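Sourdough starter slow in a cold kitchen – keep going or start over?

Asked by codville_crumbs
Jan 2, 2025
227 views

Hi all! I moved to Codville this winter and I'm completely hooked on baking bread, even though I haven't baked a loaf I'd serve to company yet. My starter is 6 days old. It went crazy on the second day, bubbles everywhere, lid popping up, and I was so excited I texted everyone I know. Since then, almost nothing. A few small bubbles on top, a smell like plain yogurt, no real rise.

I'm feeding it all-purpose flour and tap water, equal weights, once a day. The kitchen is chilly in the mornings and I keep the jar on the counter by the bread box. Did I kill it? Should I dump it and begin again with rye? I'd love to have it ready before my sister visits in March, so there's time, but I'm impatient!

3 replies

zidoditz
1249 points

You didn't kill it, and please don't dump it! What you saw on day two was a rush of bacteria that love fresh flour and have nothing to do with raising bread. They die back once the mix turns sour, and then there's a quiet stretch while the yeast gets going. The yogurt smell is a great sign. Mine did the same thing and I nearly gave up the night before it took off.

What I'd do: swap a quarter of your all-purpose for whole rye or whole wheat. Keep feeding once a day until it starts rising again, then go to twice. If you feed a sleepy starter too often, you just water it down – let it get hungry first. And move it somewhere warmer. The inside of the oven with only the light on is lovely (tape a note on the knob so it doesn't get preheated with the jar in there, I've lost one that way).

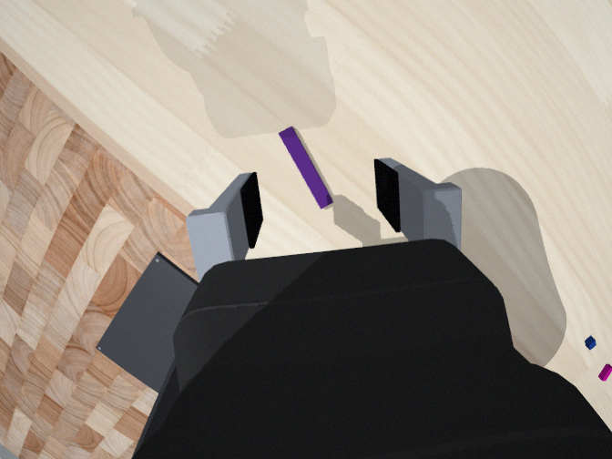
How much starter should I keep between feedings?

Two tablespoons is plenty. Feed that with 50 grams of flour and 50 grams of water and you'll have enough to bake with the next day and enough to carry on. If a recipe wants more, say 200 grams, build it up the night before with one bigger feeding.

Oh, and put a rubber band around the jar at the level of the starter right after you feed it. It's so satisfying to come down in the morning and see how far it climbed. When it doubles within eight hours a few days in a row, bake something!

wundanis_oven
38 points

mine took three weeks. use bottled water

kokkonen_k
512 points

I agree with nearly everything zidoditz wrote. On the water, plain tap has always worked for me, but if yours smells strongly of chlorine you can leave a pitcher out overnight. That won't help if your town uses chloramine, so a cheap carbon filter is the better bet there.

One more thing to try is a thicker mix. A runny starter can be bubbling away happily and never rise, because the gas just escapes through the top. Use a little less water, until it's like thick pancake batter that falls off the spoon in a lump, and you may find it was livelier than you thought.

And save the discard once the smell is pleasant! Crackers are the best use – discard, melted butter, salt, whatever dried herbs you have, spread thin and baked until crisp all the way through. I make them every weekend and they're gone by supper. Waffles are a close second.

codville_crumbs (original poster)

Thank you all!! Rye is in, rubber band is on, jar is in the oven with the light on and a very large note on the knob. Going to try the crackers tonight with rosemary.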